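3.2 Abmessen von losem Reis mit Löffel und Becher

Die zweite Aufgabe der Untersuchung betrifft das Abmessen kleiner Mengen von rohem Reis. Sie wurde gewählt, weil sie in fast jedem Haushalt vorkommt und trotzdem kaum beschrieben ist. In der Literatur zur Küchenarbeit wird das Portionieren meist als Teil des Kochens behandelt und nicht getrennt ausgewertet. Wer Reis für eine oder zwei Personen kocht, greift aber selten zur Waage. Üblich sind Becher, Tassen und Löffel, deren Inhalt vom Füllgrad, von der Form und von der Haltung abhängt. Der folgende Abschnitt beschreibt die Gegenstände, den Arbeitsplatz und den Ablauf.

Gegenstände

Verwendet wurden ein Reisbehälter, ein Becher und ein Holzlöffel. Der Reisbehälter ist cremefarben, hat einen gerundeten Körper und wird oben durch einen durchsichtigen Klappdeckel verschlossen. Der Deckel blieb während des Abmessens geöffnet. In Vorversuchen hatten wir ihn nach jedem Löffel schließen lassen, was den Ablauf stark verlängerte und für die Fragestellung nichts beitrug. Gefüllt wurde der Behälter mit ungekochtem Reis, der vor jeder Sitzung locker aufgeschüttet und nicht glatt gestrichen wurde. Eine glatte Oberfläche führt beim ersten Löffel zu einem anderen Eintauchwinkel als bei den folgenden, und dieser Unterschied sollte nicht in die Auswertung eingehen.

Der Becher ist klein, rund und weiß. Er dient als Zielgefäß und steht vor dem Behälter. Der Löffel besteht aus braunem Holz und hat eine ovale Laffe. Wir haben uns gegen einen Metalllöffel entschieden, nachdem sich beim Abstreifen am Rand ein Teil der Körner durch die Erschütterung gelöst hatte. Ob der Effekt allein auf das Material zurückgeht, wurde nicht geprüft; auch Gewicht und Länge der beiden Löffel waren verschieden.

Arbeitsplatz

Der Tisch trägt eine weiße Auflage aus hellen Platten, deren Fugen ein schwaches Raster bilden. Am hinteren Rand bleibt ein Streifen der hellen Holzplatte frei. Für die Aufgabe ist vor allem wichtig, dass verschüttete Körner wiedergefunden werden. Heller Reis auf weißem Grund ist dafür nicht ideal, und die Fläche wurde deshalb nach jedem Durchgang zusätzlich mit einem flachen Pinsel abgekehrt. Der Inhalt des Kehrblechs wurde getrennt gewogen.
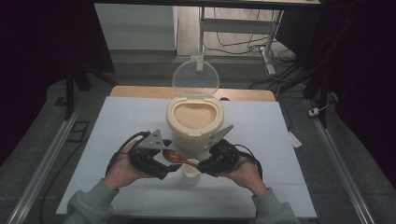 Die Anordnung der drei Gegenstände war zu Beginn jedes Durchgangs gleich. Der Becher stand nahe an der Person, der Behälter weiter hinten und ungefähr mittig. Feste Markierungen auf der Tischfläche gab es nicht. In einer früheren Fassung des Protokolls waren sie vorgesehen, doch die Teilnehmenden richteten ihre Aufmerksamkeit dann darauf, die Gefäße genau an die vorgegebene Stelle zurückzustellen. Kleine Verschiebungen während der Arbeit wurden zugelassen und nur im Protokollbogen vermerkt, sofern der Becher dabei hinter den Behälter geriet. Dieser Fall trat selten auf.

Ablauf

Ein Durchgang umfasst sechs Löffel. Die Person nimmt den Löffel auf, führt ihn zur Öffnung des Behälters, taucht ihn ein, hebt ihn an und entleert ihn über dem Becher. Nach dem letzten Löffel wird er auf dem Tisch abgelegt. Vorgaben zur Haltung gab es nicht. Die Anweisung lautete lediglich, sechs möglichst gleiche Löffel in den Becher zu geben und dabei nichts zu verschütten. Auf Rückfragen, ob der Löffel gestrichen oder gehäuft sein solle, antwortete die Versuchsleitung, dass beides zulässig sei, solange es innerhalb eines Durchgangs beibehalten werde.

Insgesamt wurden 363 Durchgänge aufgezeichnet. Davon schieden 58 aus der Auswertung aus, überwiegend weil die Löffel falsch gezählt worden waren oder der Becher vor dem Wiegen noch einmal bewegt wurde. Die Kriterien für den Ausschluss wurden im Mai festgelegt, also vor der Haupterhebung, und danach nicht mehr geändert. Wiremu Donnelly führte die Sichtung durch. Strittige Fälle wurden gemeinsam besprochen und im Zweifel ausgeschlossen.

Die Ausgangslage des Löffels erwies sich als wichtiger, als wir angenommen hatten. Liegt er mit der Laffe zum Behälter und mit dem Stiel zur Person, kann er ohne Drehung nach vorn geführt werden. Liegt er quer, muss er vor dem Eintauchen gedreht werden, und viele Personen legten dafür eine kurze Pause ein -- manche nahmen auch die zweite Hand zu Hilfe. Mit beiden Händen lässt sich der Löffel zwar gut waagerecht halten, doch der Weg zur Öffnung wird umständlicher. Beide Lagen kamen in den Aufzeichnungen vor und werden in der Auswertung getrennt geführt.
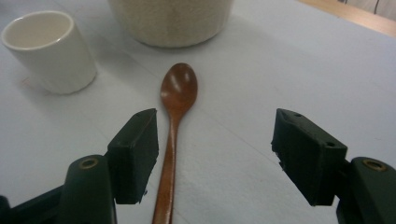
Abb. 2: Holzlöffel mit der Laffe zum Behälter; links daneben der Becher.

Abb. 2 gibt die Längslage wieder. Die Innenseite der Laffe zeigt nach oben. Der Stiel ist am Hals dünn und wird zum Griff hin allmählich breiter. Für das Aufnehmen vom Tisch bedeutet das, dass der Stiel bevorzugt im breiteren Bereich gefasst wird. Wird er weiter vorn am Hals gefasst, verkürzt sich der Hebel, und die Laffe lässt sich ruhiger führen; dafür gerät die Hand beim Eintauchen näher an den Rand des Behälters.

Auch der Abstand zwischen Löffel und Becher spielte eine Rolle. Stand der Becher dicht neben der Laffe, wurde er beim Aufnehmen gelegentlich angestoßen. Ein leerer Becher verrutscht dabei leicht. In zwei Durchgängen kippte er um, beide Male vor dem ersten Löffel, so dass kein Reis verloren ging und die Durchgänge nach dem Aufstellen fortgesetzt werden konnten.

Beobachtungen zum Füllgrad

Der erste Löffel eines Durchgangs war in der Regel der vollste. Die Teilnehmenden tauchten ihn in die Kuppe des aufgeschütteten Reises, wo die Körner von mehreren Seiten nachrutschen. Mit den folgenden Löffeln entsteht eine Mulde, an deren Wand der Löffel schräg entlanggeführt wird. Wer an derselben Stelle blieb, erhielt kleinere Mengen und glich das oft durch einen zweiten Ansatz aus. Einige Personen schüttelten den Löffel leicht, bevor sie ihn über den Rand hoben, und verloren dadurch weniger Körner auf dem Weg zum Becher.

Beim Entleeren ließen sich zwei Vorgehensweisen unterscheiden. Entweder wurde der Löffel über der Mitte des Bechers um seine Längsachse gedreht, oder er wurde mit der Spitze nach unten geneigt, bis der Reis nach vorn abrutschte. Bei der Drehung fallen die Körner auf einer größeren Breite, und bei einem kleinen Becher gehen einige am Rand vorbei. Das Neigen dauert etwas länger, verlangt aber weniger genaues Zielen. Ein Wechsel zwischen beiden Vorgehensweisen innerhalb eines Durchgangs war selten.

Die gewogenen Mengen und die Anteile des verschütteten Reises werden in Abschnitt 4 getrennt nach Löffellage und Art des Entleerens berichtet. Durchgänge, in denen die Löffellage auf dem Protokollbogen fehlte, sind dort gesondert ausgewiesen.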